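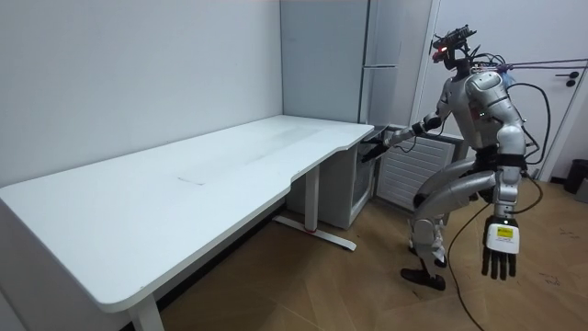 A humanoid robot reaches toward the far end of a long white desk. Photo: Ultus

Ultus Vacation Homes Moves Cleaning Fees Into the Nightly Price

New pricing covers 1,118 rentals in Ollport, Grutside and the Mujić Lake area

OLLPORT – Ultus, a vacation rental manager, said Thursday that it will stop charging a separate cleaning fee at all of its properties. The cost of cleaning will be included in the nightly price shown on the first search page. Local lodging tax will still be listed on its own line, and the refundable pet deposit stays as it is.

The change applies to new bookings for stays that begin in April or later. It covers 1,118 condos, cabins and houses in 19 communities. Guests who already hold a reservation will keep the terms on their confirmation, including the final total.

Ultus tested the new pricing last winter at 400 properties, most of them two-bedroom condos within walking distance of the Ollport waterfront. Calls to the booking desk about the total cost of a stay fell during the test, and the average stay became one night longer.

"People were getting to the payment page and finding a number they hadn't planned on," said Esko Miettinen, general manager of Ultus. "We would rather show the full price at the start and let them compare." 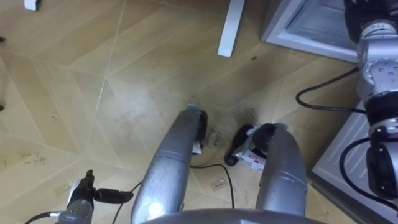

What Changes for Guests

Short stays will show a higher nightly price than before, as the cleaning cost is spread over fewer nights. Stays of 10 nights or more will show a lower one. Guests will no longer be asked to strip beds or start a load of laundry before leaving. They should still wash their dishes, take trash to the outside bins and lock the doors. Checkout remains at 11 a.m. at all properties except the Grutside cabins, where it is 10 a.m.

Linens, towels and a starter supply of soap and paper goods are included, as they are now. Mid-stay cleaning can be added for an extra charge at the time of booking or up to two days before arrival. 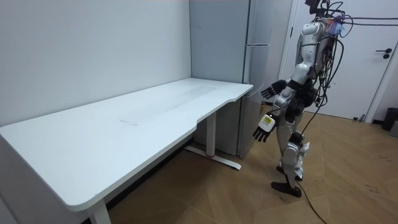

Cabins in Grutside that are heated with wood will continue to include one bundle per stay. More can be bought at the check-in office, which is open daily until 8 p.m.

What Changes for Owners

Owners will be paid the same share of rental income under their current agreements. Cleaning crews will be paid by Ultus from a separate account, and the amount will appear on each owner's monthly statement. Owners who clean their own properties may keep doing so and will be credited at the standard rate for a home of that size.

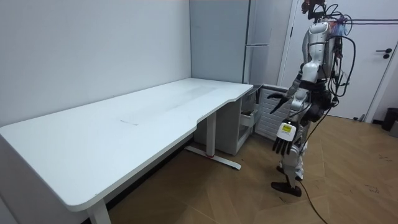

Veronika Csonka said her two condos in Ollport were part of the winter test and that she had expected to lose weekend bookings. Weekends held steady, she said, and she had fewer messages from guests asking what the fee was for. She added that she would like the monthly statements to come earlier.

Updated owner statements will be available through the Ultus owner portal, and printed copies can be requested from the Ollport office.

About Ultus

Ultus manages vacation rentals in Ollport, Grutside and the Mujić Lake area. The company handles booking, cleaning, maintenance and guest check-in for private owners.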